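A garra que não sabia que tinha largado a peça

Fica o registo da falha que me ocupou boa parte de fevereiro, antes que me esqueça dos detalhes. Ambiente simulado, braço com garra paralela, tarefa de pegar numa peça pequena e pousá-la sobre o móvel. Nada de exótico.

O sintoma: a tarefa era dada como concluída sem que a peça estivesse no tampo. O relatório do Gredomen, o orquestrador que escrevi para correr os episódios em lote, mostrava sucesso em 238 de 900 execuções com a peça no chão. Nos restantes episódios o resultado declarado batia certo com a pose final. Uma taxa destas não é ruído.

A primeira suspeita foi o atrito. Subi o coeficiente das faces dos dedos, repeti o lote, mesma distribuição. A segunda foi o passo de integração do simulador. Reduzi-o para metade, as execuções ficaram muito mais lentas e a falha manteve-se. Perdi com isto cerca de 35 horas de máquina.

Passei então a guardar a vista da câmara do pulso em cada mudança de estado da máquina de estados.

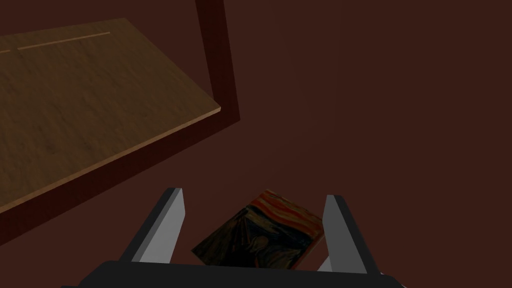 Peça com «O Grito» entre os dedos, inclinada; em cima, à esquerda, o canto do móvel.

A inclinação deu-me a pista. O planeador assume que a peça fica alinhada com os dedos depois do fecho e calcula a pose de largada a partir dessa hipótese. Com a peça rodada, o contacto que o modelo de colisão devolve pode reduzir-se a uma aresta. A força estimada oscila, passa abaixo do limiar durante um ou dois ciclos, e o detetor de largada interpreta a oscilação como abertura da garra.

A partir daí a sequência é mecânica. O estado salta de TRANSPORTE para PÓS-LARGADA, o braço recua com a garra ainda fechada, o comando de abertura chega com atraso e a peça cai fora do tampo. O verificador final consultava o estado e ignorava a pose da peça. Erro meu, e anterior à mudança de garra.

Falei do assunto com o Kári Ingvarsson, que mantém o Nullance, a biblioteca de contactos que uso. Respondeu-me que o valor de força nunca foi pensado para ser lido ciclo a ciclo e que convém filtrá-lo. Está na documentação – numa nota de rodapé que eu não tinha lido.

Correções aplicadas:

1. Janela de 65 ms no detetor de largada. Uma quebra mais curta do que isso é ignorada.
2. Reestimação da pose da peça depois do fecho, antes de planear o transporte.
3. Verificação final pela pose da peça em relação ao tampo, independente da máquina de estados.
4. Paragem com erro quando o estado e a abertura medida dos dedos discordam.

A quarta devia existir desde o início. Num braço físico, recuar com a garra fechada e o controlador convencido do contrário é um problema de segurança, sobretudo se a peça estiver presa a alguma coisa.

Repeti o lote com a mesma semente e não voltei a ter falsos sucessos. Continuam a aparecer quedas verdadeiras, agora assinaladas como quedas. Falta-me testar peças mais espessas e perceber por que motivo a rotação no fecho tende sempre para o mesmo lado – desconfio de um desvio no referencial do pulso, mas ainda não o medi.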